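We use cookies to make this site work and to remember your preferences. By continuing to read you agree to this. Accept | Manage

What I Learned Cooking for One Again

18 comments | Share this post

My youngest moved out in May, and for the first few weeks I kept making lasagna. I don't mean a small one, either. I mean the full pan, the one that used to disappear by bedtime with somebody standing at the counter scraping the corners with a fork. I would eat a square of it, wrap the rest in foil, eat another square the next night, and by the fourth night I was having cereal over the sink and feeling guilty about the ricotta.

I cooked for a family for so long that my hands only know the one size. I'd reach for the big pot without thinking. I bought celery by the bunch, and if you live by yourself and can get through a whole bunch of celery before it goes bendy, please write and tell me how, because I'd love to know!

My friend Brodie Tapsell has lived alone most of his life and eats better than anyone I know, so I called him up and asked him what he does. I was hoping for a system. He thought about it for a while (Brodie is a man who will let a phone line go quiet) and then he said, "Well, I get hungry and I cook an egg." We talked for another hour after that, mostly about his knees and the tomatoes, but I did get a few good things out of him.

The first was to stop halving recipes. I had been sitting there with a pencil trying to work out half of three eggs. Brodie says to pick food that already comes in ones: a chop, a sweet potato, a piece of fish, a can of beans. You put it with something green and you're done. The other was to set the table. I had gotten into the habit of eating on the couch with the bowl on my chest like an otter, and I'm still fond of that on a rainy night, but sitting down at a place mat with a real napkin does make it feel like supper.

The freezer

I used to think of the freezer as the place where food went to be forgotten. We had a bag of peas in there that moved houses with us. Now I keep soup in it, in flat bags, each one a single bowl, with the name written on in marker. I make one pot on a quiet afternoon and get six or seven suppers from it, and since I'm not eating them all in a row I still like the soup by the end.

Bread goes in there too, sliced first. I know there are people who feel strongly about freezing bread. My neighbor Faustino Montes is one of them. He bakes his own and brings me a loaf now and then, still in the towel, and I smile and thank him and slice it up as soon as he's back across the yard. (Faustino, if you're reading this, it's wonderful bread and it makes wonderful toast.)

The little oven

My big oven takes forever to heat up and warms the whole downstairs, and that's a lot of fuss for one sweet potato. I held out against a toaster oven for years because of the counter space, and then my sister passed hers along and I've hardly turned on the big one since. I roast vegetables in it, I do my chop in it, and I've made a very respectable baked apple.

I like the look of a cream-colored one with a plain silver handle, sitting right there on the table. Mine is black and shows every crumb.
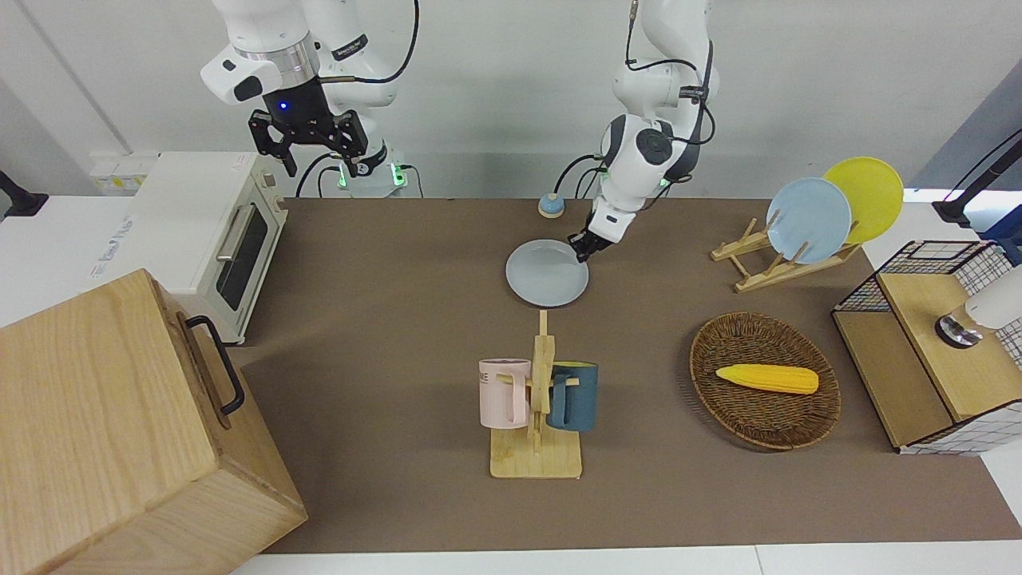

Company

The thing I didn't see coming was how much I'd want to feed somebody. I'd find myself looking up from a nice plate of pork and apples with the urge to holler up the stairs. So once a month I make the lasagna, the full pan, and I have people in. Faustino brings the bread. Brodie drives over when his knees allow and sits in the chair by the window, and my daughter comes if she isn't working, and takes the leftovers home with her in my good container, which I don't expect to see again.

Next month I'm thinking of trying enchiladas. If you have a green sauce recipe that doesn't call for a blender, leave it in the comments, because mine started smelling like a campfire last week and I'm afraid to plug it back in.

Liked by 4 readers

Recent posts
The Great Linen Closet Cleanout
Letters From My Aunt, Part Two
A Slow Walk and a Fast Dog
What to Do With Too Much Zucchini

Get new posts by email. Enter your address to subscribe. You can unsubscribe at any time.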